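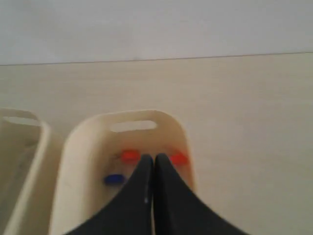

Trays and Small Parts, Skarngate Store Room
Gallery

Photographs: Marichka Vasylenko
Captions: Tymofii Boiko
Last updated September 6, 2024

The Skarngate store room keeps its small loose pieces in open plastic trays. The system replaced drawer cabinets, which were sold in June. There are 37 trays in use. Each one is cream or off-white, shallow, with rounded corners and an oval handle slot through the end wall. Lids are not used. The pages below cover the trays, the shelving, the labels and the weekly sort. Click a thumbnail for the full size.

TRAYS

Tray, end wall
The slot is a horizontal oval cut right through the wall. It takes the fingers of one hand. Wear shows first on the lower lip of the slot.

Tray, floor
Pale plastic with rounded inside corners. Dust collects in the corners and comes out with a dry brush. Red and other bright pieces are easy to find against the cream. White pieces are not, and these go in the two gray trays at the end of the row.

Tray, rim
Smooth rounded edge. A cracked rim means the tray is retired.

Nested stack
Empty trays nest because the walls slope. No more than 12 to a stack, slots facing the same way.

Old drawer cabinet
Included for comparison. Steel, with card label holders. Runners on the lower drawers were bent before the move. Photographed in the corridor on the day of collection.

SHELVING

Bay 1, front
Trays in regular use, at elbow height. Handle slots face out.

Bay 1, side
Shelf brackets moved down one hole after the first month. The gap above each tray now clears a hand.

Bay 2, front
Reserve stock. Volodymyr Vakulenko fitted the front strip, which stops trays from sliding forward when a neighbor is pulled.

Bay 2, top shelf
Empty trays and the brush box. Nothing with loose contents is kept up here.

LABELS

Label, current type
Printed, black on white, stuck to the left of the slot. Name of the contents on the first line, shelf number on the second.

Label, first type
Handwritten on masking tape. Legible but lifted at the ends within weeks. A few are still in place in Bay 2.

Label residue
Left side wall after a tape label was pulled. Removed with warm water and dish soap. Solvent clouds this plastic; see the next photo.

Clouded wall
Result of a test on a scrap tray. The haze did not polish out.

THE SORT

Table set up
Pale tabletop, cleared and wiped. Source tray on the left, target trays on the right in shelf order. Yevdokiia Nechyporuk's layout, used for all sorts now.

Sort by color
First pass. Fast, and good enough for most trays.

Sort by shape
Second pass, done only where one color covers several kinds of piece. Rounded pieces roll to the low side if the table is not level, so check the feet before starting.

Checking a tray
Contents are spread to a single layer so that the floor shows between pieces. A few small pieces in a tray are quicker to check than a full one. The fill line was lowered for that purpose.

Strays
Pieces with no matching tray. Held in a jar until the end of the month, then given a tray or thrown out. The June jar held 239 pieces, most of them from the bottom drawers of the old cabinet.

Count sheet
Senan Tierney's form, second version. The column for damaged pieces was added on request. The sheet stays with the tray until the count is entered, then goes in the binder.

NOTES

Trays are washed by hand and dried upside down on a towel. The dishwasher warped one, and it no longer nests.

Color in the photographs varies. The plastic looks ivory under the table lamp and closer to white near the window. All the cream trays are from the same batch.

Shots of Bay 3 will be added when the shelving is finished.

Back to Store Room index | Next gallery: Bench Tools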